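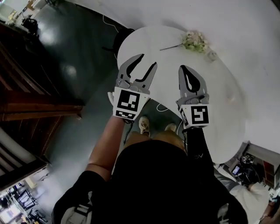
Left and right gripper tracks disagree after head-to-hand alignment

Status: Resolved, one item still open
Component: Bosano handheld demos, pose tracking
Opened by: Thiện Cù
Opened in: January

Hi all, and thank you in advance for reading this, because I know it is long and I know everyone is trying to get their own runs done before the cluster goes down for maintenance.

I've been working through the tabletop demonstrations for the flower-handling task, and I have 100 of them recorded with the two handheld grippers and the head camera. The recordings themselves look good to me. The hands move the way I'd expect, the fingers stay in view most of the time, and the policy trained on the left hand alone is behaving nicely. My trouble starts when I put both hands into the same coordinate frame. In 61 of the demos the right gripper drifts away from where the head camera says it should be, sometimes by a little and sometimes by enough that the replay has the right finger passing straight through the tabletop. The left gripper is fine in nearly all of the same episodes.

What I do, in order, so you can tell me if I've gone wrong somewhere obvious:

1. Find the fiducial markers on the block under each gripper in every head camera image.
2. Solve for the block pose from whichever faces are visible.
3. Apply the fixed offset from the block to the fingertips.
4. Line that up in time with the finger opening recorded over the cable.
5. Smooth, resample, and write out the episode.

I have rerun steps 1 through 5 from scratch on a clean checkout, with the same result. I also tried turning the smoothing off entirely, which made the plots very ugly but did not move the drift.

Thiện

Update, 9:40 in the morning

Good morning! Tanks of coffee later, I have a bit more. I wondered whether the right-hand markers were simply being missed, so I plotted detections per episode. They aren't being missed. The top face of the right block is picked up nearly as often as the top face of the left one. The side face is another story: it comes and goes, depending on how the wrist is turned. When it goes, the solver falls back on the top face alone, and a single small square seen almost straight on is a poor thing to get a tilt from. I think we all knew that in a general way, but I hadn't looked at how often it was happening to me.

That still doesn't explain why the left hand gets away with it, so I'm leaving the ticket open and carrying on.

Reply from the Standside tracking desk

Hello Thiện, thanks for the careful write-up, it saved us a good deal of back and forth. Could you check two things for us when you have a minute?

First, please look at which block layout file is loaded for each hand. The blocks look alike when you're holding them, but the side marker doesn't have to be the same size on every block, and the layout file is where that gets recorded. If the right hand is loading the left hand's layout, the solver will think the side face is closer or farther than it really is, and the pose will get pulled toward a wrong answer whenever that face is in view.

Second, please send us one episode where the drift is bad and one where it's absent. Raw images, if you can, and the cable log with them. No need to trim anything.

Update, 1:15 in the afternoon

Well, I feel a bit silly, but I'm also very relieved. Both hands were loading the same layout file. I had copied the left-hand settings when I set up the right hand, meaning to come back and change that one line, and then I got caught up in the table height business and never did. I measured the side markers with calipers and they are different sizes, and the file I was using matched the left block only.

So the errors went like this: with the side face visible, the right hand was pulled off by the wrong size, and with it hidden, the tilt got noisy for the reason I gave this morning. Two separate problems, taking turns, which is why my plots made so little sense to me.

With the correct layout, I reprocessed all 100 demos. The number that still drift past our limit dropped from 61 to 8. I've looked through those 8 by eye, and they are all ones with a long stretch of top-face-only detections while the right wrist is turned inward.

Reply from the Standside tracking desk

Wonderful, that's a big improvement for one line. For the remaining ones, try the Monder filter in place of plain smoothing. It carries the last good tilt forward and trusts a top-only pose for position but much less for rotation. Start with a window of 30 images and shorten it if fast wrist turns begin to look sluggish. We wouldn't stretch it much past that, as pouring and flipping motions get rounded off.

Update, end of day

The window of 30 worked for 5 of the 8. The other 3 I've set aside and will record again, keeping the right wrist a touch more open on the approach to the stem. I've also added a check at load time that stops with a plain message if both hands point to the same layout file, and it's in the Trương branch if anyone would like to look it over before I merge.

Still open: the check compares file names only, so two copies of one layout under different names would slip right by. I'd like it to compare the marker sizes inside, and I'll get to that after the new recordings are in. If anybody else copied my settings folder last month, please do look at the layout line for your right hand, and write to me if you'd like help reprocessing. I have the script ready and I'm happy to run it for you.

Thiện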